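4. Mise en service de la plaque à induction posable (modèle Jevex 411)
Cuisine de l'atelier Ritberg, version d'octobre 2026

Cette section remplace les pages du fabricant, qui restent dans le tiroir pour qui veut les lire. Elles ont été rédigées pour une cuisine d'exposition avec une prise neuve, un plan de travail parfaitement plat et des casseroles toutes du même jeu. Notre cuisine ne ressemble pas à cela. Quand la notice d'origine affirme quelque chose que nous n'avons pas pu vérifier, nous le disons.

4.1 Avant de brancher

1. Sortez la plaque du carton et retirez le film du verre ainsi que celui, presque invisible, du bandeau de commande. Le second est souvent oublié. Les touches répondent alors une fois sur deux et l'on accuse l'électronique.

2. Retournez la plaque sur un torchon plié. Vérifiez que la grille de ventilation n'est pas bouchée par un morceau de polystyrène et que les quatre pieds sont bien enfoncés.

3. Posez la plaque à l'endroit prévu, sans la brancher, et appuyez successivement sur chaque angle. Si elle bascule, changez-la de place. La notice propose de compenser avec des cales en carton. Nous le déconseillons, le carton se tasse et finit par gêner l'arrivée d'air.

4. Laissez au moins une largeur de main derrière l'appareil et de chaque côté. Le fabricant donne une distance plus courte. Elle suffit peut-être pour faire chauffer un litre d'eau, beaucoup moins pour un bouillon qui mijote tout l'après-midi.

Attention. Ne posez pas la plaque au-dessus d'un tiroir métallique ni sur une ancienne table de cuisson, même débranchée. Ne la posez pas non plus sur une nappe ou un torchon : le tissu remonte vers la grille et coupe la ventilation.

Remarque. Les personnes porteuses d'un stimulateur cardiaque ou d'un autre implant actif doivent demander l'avis de leur médecin avant d'utiliser l'appareil. La phrase rassurante qui figure sur la boîte ne remplace pas cet avis.

4.2 Branchement

1. Utilisez uniquement la prise murale située à gauche de la hotte. Elle est reliée à la terre et dispose de son propre circuit.

2. N'utilisez ni rallonge, ni multiprise, ni programmateur. La notice parle d'une « rallonge de qualité adaptée » sans préciser ce qu'elle entend par là. Faute de précision, pas de rallonge.

3. Enfoncez la fiche complètement. L'appareil émet un bip et le ventilateur tourne quelques secondes. Si vous n'entendez rien, débranchez et passez au point 4.6.

4. Faites passer le cordon derrière la plaque, jamais devant ni sous le châssis.

Le four et la bouilloire peuvent fonctionner en même temps que la plaque, du moins sur le papier. À l'usage, le disjoncteur général a déjà sauté avec les trois. Faites bouillir l'eau sur la plaque, c'est presque aussi rapide et le congélateur reste alimenté.

4.3 Choisir un récipient qui fonctionne

Le pictogramme en forme de ressort, sous les casseroles, est censé garantir la compatibilité. Il garantit surtout que quelqu'un l'a gravé. Deux de nos poêles Mallell le portent et l'une des deux n'est reconnue que si on la décale vers l'avant.

1. Prenez l'aimant accroché à la porte du réfrigérateur.

2. Appliquez-le au centre du fond, puis à mi-distance du bord. Il doit tenir franchement aux deux endroits. S'il glisse au centre, la zone magnétique est en anneau et la chauffe le sera aussi.

3. Posez une règle sur le fond. Un léger creux au centre est acceptable à froid. Un fond bombé vers l'extérieur fait tourner la casserole sur elle-même et raye le verre.

4. Essuyez le fond avant de poser le récipient. Un grain de sel suffit pour une rayure définitive.

Note sur les disques adaptateurs. On en trouve partout, avec la promesse de pouvoir garder ses vieilles casseroles en aluminium. Celui que nous avons essayé chauffe lentement, reste brûlant longtemps après l'arrêt et a déclenché la sécurité thermique de la plaque. Nous ne l'utilisons plus.

4.4 Première chauffe

1. Remplissez une casserole à moitié d'eau froide et centrez-la sur le repère.

2. Appuyez sur la touche marche jusqu'au bip, puis sélectionnez le niveau 4.

3. Attendez les premiers frémissements. Un bourdonnement est normal, un claquement régulier aussi si le fond est en plusieurs couches. Une odeur légère de plastique peut se faire sentir la première fois. Si elle persiste à la deuxième chauffe, arrêtez et signalez-le.

4. Retirez la casserole sans éteindre. La plaque doit biper et couper la puissance d'elle-même. Ce contrôle est le plus utile de toute la section et la notice d'origine n'en parle pas.

5. Éteignez avec la touche et laissez la fiche dans la prise tant que le ventilateur tourne.

Attention. Le verre est chauffé par la casserole et peut brûler bien après l'extinction. Le voyant de chaleur résiduelle s'éteint selon une minuterie, si l'on en juge par son comportement : il s'est éteint après le même délai avec un fond d'eau tiède et avec une poêle à frire. Ne vous y fiez pas, et approchez la main à plat avant de toucher.

4.5 Niveaux, températures et autres promesses

Le bandeau permet d'afficher soit un niveau, soit une température. Nous recommandons les niveaux.

Le mode température annonce des paliers jusqu'à 200 degrés. Le capteur se trouve sous le verre, il mesure donc le verre. Entre lui et votre huile, il y a un fond de casserole plus ou moins épais, et l'écart change avec chaque récipient. Pour une friture ou un sucre cuit, servez-vous du thermomètre à sonde et réglez la plaque en fonction de ce qu'il indique.

La fonction « maintien au chaud » convient à une soupe liquide que l'on remue. Avec une purée ou une béchamel, le fond attache. Le bain-marie reste préférable, même s'il fait moins moderne.

La touche « turbo » fait gagner du temps pour porter de l'eau à ébullition. Ne l'utilisez jamais avec une poêle vide ou simplement huilée. Le fond se déforme en très peu de temps et l'huile peut prendre feu avant que la sécurité ne réagisse.

Quant aux économies d'énergie promises sur l'emballage, nous n'avons pas de quoi les confirmer. Un couvercle bien ajusté fait une différence que l'on peut constater soi-même. C'est par là que nous commencerions.

4.6 Pannes et codes affichés

L'écran clignote, aucun récipient reconnu : recentrez la casserole, puis refaites le test de l'aimant. Le diamètre du fond est peut-être insuffisant, quoi qu'en dise le pictogramme.

Code E2 : surchauffe du verre. Retirez le récipient, laissez le ventilateur tourner et attendez son arrêt. Ne posez pas de linge humide sur la plaque pour aller plus vite.

Code E3 : tension d'alimentation anormale. La notice invite à « contacter un électricien ». Débranchez d'abord la rallonge que quelqu'un a sûrement remise.

Code E6 : ventilation insuffisante. Dégagez l'arrière et les côtés, aspirez la grille une fois la fiche retirée.

Les touches ne répondent pas : essuyez le bandeau, puis vos doigts. L'eau et la farine produisent le même effet. Vérifiez aussi que le verrouillage enfant n'est pas activé (appui de trois secondes sur le cadenas).

Aucun signe de vie : essayez la prise avec une lampe. Si la prise fonctionne, l'appareil part au service après-vente Adjei avec son ticket. Ne l'ouvrez pas. Leur formulaire demande une description « en 40 mots maximum », ce qui oblige à renoncer aux circonstances et à donner seulement le code et le récipient utilisé.

4.7 Nettoyage courant

1. Débranchez et attendez que le verre soit froid.

2. Passez une éponge douce avec une goutte de produit vaisselle, puis un chiffon sec.

3. Pour les traces blanches de calcaire, utilisez du vinaigre blanc dilué. Le produit spécial vendu avec la plaque sent meilleur. Nous n'avons pas vu d'autre différence.

4. Le sucre fondu est le seul cas urgent. Coupez la chauffe et raclez tout de suite, avec un racloir à lame et un gant. En refroidissant, il peut arracher des éclats de verre.

5. N'utilisez ni poudre à récurer, ni éponge métallique, ni nettoyeur vapeur.

4.8 Ce que l'on garde à portée de main

Le verre de la plaque n'est pas un plan de travail, même éteint. Une cuillère métallique oubliée dessus peut chauffer si quelqu'un met l'appareil en marche, et la détection des petits objets ne nous a pas paru assez constante pour que l'on compte sur elle.

1. Prévoyez un porte-ustensiles stable, placé du côté de la main qui remue et jamais derrière la plaque. Passer le bras au-dessus d'une casserole pour attraper une spatule est une mauvaise habitude.

2. Préférez le bois pour remuer. Le silicone convient aussi, à condition de vérifier la température admise, que les fabricants gravent rarement.

3. Videz et lavez les compartiments chaque semaine. Les miettes et l'humidité s'accumulent au fond, y compris dans les modèles dits ventilés.
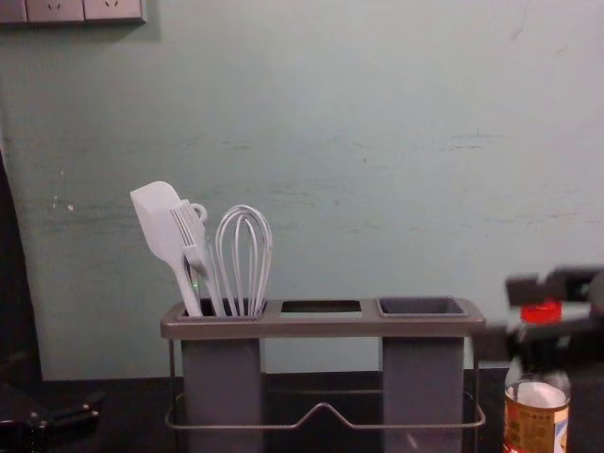
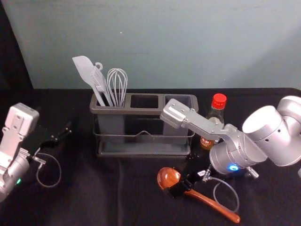

Marlene Li conteste le point 4.5 : elle se sert du mode température depuis septembre pour ses confitures et n'en a pas manqué une seule. Selon elle, il suffit de garder toujours la même bassine et de noter une fois pour toutes l'écart avec la sonde. Nous laissons la recommandation en l'état, puisque la méthode suppose justement d'avoir la sonde. Son relevé est glissé dans la pochette de la notice d'origine et ne vaut que pour cette bassine.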